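Myrtle Achterberg
10/08/2018

Thread on what we spent, and what we should have spent, on the kitchen manipulation bench. Three people asked for the numbers after the last budget round, so they are going in one place.

The arm is the line everyone looks at first and it was the easiest to settle. Two quotes came in, one from Flaren and one from Trostby. Payload and reach were close enough on paper that neither decided it.

What decided it was the service terms. Flaren wanted the arm shipped back for any joint fault. Trostby would send a replacement joint and let us fit it. For a group with one arm, that is the difference between losing a morning and losing a month.

The line we got wrong was the one called "sundries" on the original sheet. It covered brackets, cable, clips, spare finger pads and everything the arm was supposed to handle. Final figure was 2,893. The amount I had put down for it was 255.

Some of that gap was my arithmetic. Most of it was mounting. The first plate flexed under a fast stop, so Rommel Sison had a thicker one cut, and the cutting firm had a minimum charge that I had not allowed for.

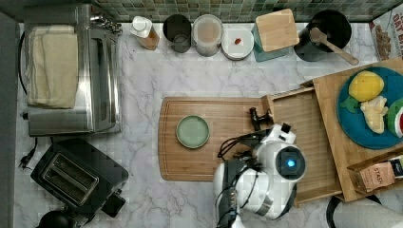 Props need their own budget line, separate from hardware, with someone's name against it. Ours is now with Verena Bühler. Price them by what each one asks of the gripper. A wooden drawer needs a pull in a straight line. A flat plate with a raised rim needs a decision about where to take hold. The lemon and the watermelon wedge are play food, and I would cost it that way from the start: real fruit is a weekly purchase and changes shape between sessions, while the toy version is bought once and can go on the same plate next year.

Related: do not buy props in matching sets. It looks tidy on the order form and gives you one size of everything. Mixed containers with different lids are far more use to us, and charity shops will do you a receipt if you ask before they ring it up.

Cables. Any loop of cable on the outside of an arm is a wear part. Budget for a spare of each one from day one and write the length on the bag. Merike Kazlauskienė keeps ours, and the stock list is the only sheet in the project that has never been out of date.

Grippers. We priced the Vuko and the Yang. The Yang was cheaper until the adaptor and the controller licence were added, at which point it was dearer. Ask for the price of a working gripper on your arm, in writing, with the adaptor on the same quote.

Lead times, for anyone planning a similar order: the arm was quicker than quoted. The mounting plate was slower. The adaptor was slowest of all and it held up everything else, so order it before the arm if the supplier will let you.

Rutilio Valdovinos has asked whether a second arm should go in next year's bid. My answer is to bid for 2 grippers first. A spare gripper covers the fault we are most likely to have and costs much less to store.

Revised template has separate lines for mounting, cables, props and adaptors. I will post it once the finance codes are filled in.

Recent posts
Reading a service contract before you sign it
Cable lengths: measure twice at full reach
Why the adaptor is never in the quote
Spare parts shelf, labelling scheme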